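Ollemitz Garment Steamer and Press Station
Set-up and User Guide

Section 5: Preparing and steaming garments

5.1 Before you start

Complete the installation in Section 3 and the first-fill procedure in Section 4 before using the station on clothing. The first tank of water must be run through the hose into a sink or bucket. Residue left in the hose from manufacture may mark pale fabrics if this is skipped.

The station must stand on a level floor with the hose rising from the base to the handset along its full length. A hose that sags below the level of the outlet collects condensed water, which is then pushed out of the steam head in drops. If the hose gurgles, lift the handset above head height for a few seconds and let the water drain back to the tank.

CAUTION: Steam leaves the head at a temperature that will scald. Do not steam clothing while it is being worn. Keep the free hand to the side of the garment, never behind it, unless the heat-resistant mitt supplied is being worn.

5.2 Sorting

Sort the load by fabric before switching on. Work from the lowest steam setting to the highest. The boiler reaches a higher setting quickly but takes several minutes to fall back to a lower one, and delicate items steamed during that time will receive more heat than the dial shows.

1. Read the care label on each item. If the label shows an iron crossed out with steam lines beneath it, do not use the station on that item.
2. Separate shiny, coated or glued fabrics from plain ones.
3. Separate deep reds and other strong colours from pale items. Damp cloth can pass dye to whatever it touches.
4. Empty all pockets. Close zips and fasten the top button of shirts.
5. Brush off lint and dry mud. Steam sets many stains, including those from tea, grass and cooking oil.

Items awaiting treatment may be left on any clean, dry surface. They should not be stacked more than a few deep, as the weight of the upper items presses new creases into those below.

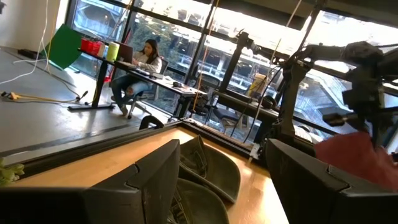

Fig. 5-1. Olive-green and red-pink fabric on a wooden tabletop.

Unsealed wood and French polish are marked by steam. Keep the handset away from furniture while the boiler is on, and return it to the cradle between garments. The cradle is the only safe resting place for a hot handset.

5.3 Setting the steam level

The dial on the base has five positions.

Position 1: silk, satin, viscose, and any fabric with a visible sheen
Position 2: polyester, nylon and mixed synthetics
Position 3: wool, cashmere and knitwear
Position 4: cotton and cotton mixes
Position 5: linen, denim and heavy curtains

Where a garment is made of more than one fabric, use the position for the most delicate part. Linings count as part of the garment. A wool jacket with a viscose lining is treated at position 1 from the inside and position 3 from the outside.

NOTE: Stations made for the Willthorpe hotel range have a dial marked A to E in place of 1 to 5. The positions are the same and run in the same order.

5.4 Steaming a hanging garment

1. Fill the tank to the MAX line with cold tap water. In hard water areas use the filter cartridge described in Section 7.
2. Turn the dial to the position required and press the power switch. The amber lamp lights.
3. Wait until the amber lamp goes out and the green lamp lights.
4. Hang the garment on the hanger arm. Turn the arm until it clicks into place facing forwards.
5. Point the head away from the garment and hold the trigger for five seconds to clear water from the nozzle.
6. Hold the lower edge of the garment with the free hand and pull down lightly. Wear the mitt.
7. Pass the head slowly down the cloth from the shoulder to the hem. On positions 1 and 2, keep the head a finger's width clear of the cloth. On positions 3 to 5, the head may touch it.
8. Treat sleeves, collar and cuffs last.
9. Leave the garment hanging until it is cool and fully dry. Clothing put on or folded while damp will crease again.

Velvet, corduroy and other pile fabrics are steamed from the reverse side only. Turn the garment inside out before step 4 and brush the pile upwards with the soft brush when dry.

Do not steam leather, suede, waxed cotton or anything with plastic sequins.

5.5 Using the press pad

The press pad fits the front of the pole and gives a firm backing for collars, plackets and pleats.

1. Loosen the collar clamp on the pole and slide the pad up to working height.
2. Tighten the clamp by hand. Do not use pliers. The clamp body is plastic and will split.
3. Lay the part to be pressed across the pad, right side out.
4. Fit the crease clip to the head if a sharp line is needed, as on trousers.
5. Hold the trigger and draw the head along the line once. Release the trigger and draw it along a second time to dry the fold.

The pad is rated for the heat of the handset only. Never place a dry iron on it. The cover is removable and may be washed at 34 degrees or on the nearest cool programme. Replace it when the silver facing begins to wear through. The replacement cover is part number 2086. Covers sold for the older Dradau pole are narrower and will not stay in the groove.

5.6 Refilling during use

A full tank holds 700 ml. When the water level falls below the MIN line, the red lamp flashes and the pump stops.

1. Release the trigger and place the handset in the cradle.
2. Switch off at the base.
3. Lift the tank straight up by its handle. A small amount of water left in the valve seat is normal.
4. Refill, wipe the outside of the tank dry and refit it. Press down until it seats.
5. Switch on and wait for the green lamp.

CAUTION: Do not add scented water, starch, vinegar or fabric conditioner to the tank. These foam in the boiler and may be forced out of the head. Damage caused in this way is not covered by the guarantee.

5.7 Common faults in use

Water drops from the head
The hose is sagging, or the trigger was pulled before the green lamp lit. Straighten the hose, wait for the lamp and clear the nozzle as in 5.4, step 5.

Weak steam on all positions
Limescale is present in the boiler. Descale as described in Section 7. If there is no improvement after two treatments, contact the service desk.

White flecks on dark cloth
Loose scale is passing through the nozzle. Stop at once, allow the station to cool, and descale. Flecks can be brushed off once the cloth is dry.

Shiny patches on wool or dark trousers
The head was pressed too hard against the cloth. Steam the patch again without contact and brush against the nap. A cotton pressing cloth placed over the garment prevents further marking.

Green lamp does not light
Check that the tank is fully seated. If the amber lamp stays on for more than ten minutes, switch off and unplug. Do not open the base.

5.8 Finishing

1. Turn the dial to position 1 and switch off at the base.
2. Unplug from the wall socket.
3. Leave to cool for one hour with the handset in the cradle.
4. Remove the tank and pour away any remaining water.
5. Open the drain plug beneath the base and tip the station over a sink until it runs clear.
6. Refit the plug hand tight. Store the station upright with the hose hung over the pole.

Water left in the boiler over winter in an unheated room can freeze and crack the inlet. If the station is to be stored in a garage or outbuilding from December onwards, repeat step 5 the following day.

Section 6 covers curtains, upholstery and mattresses.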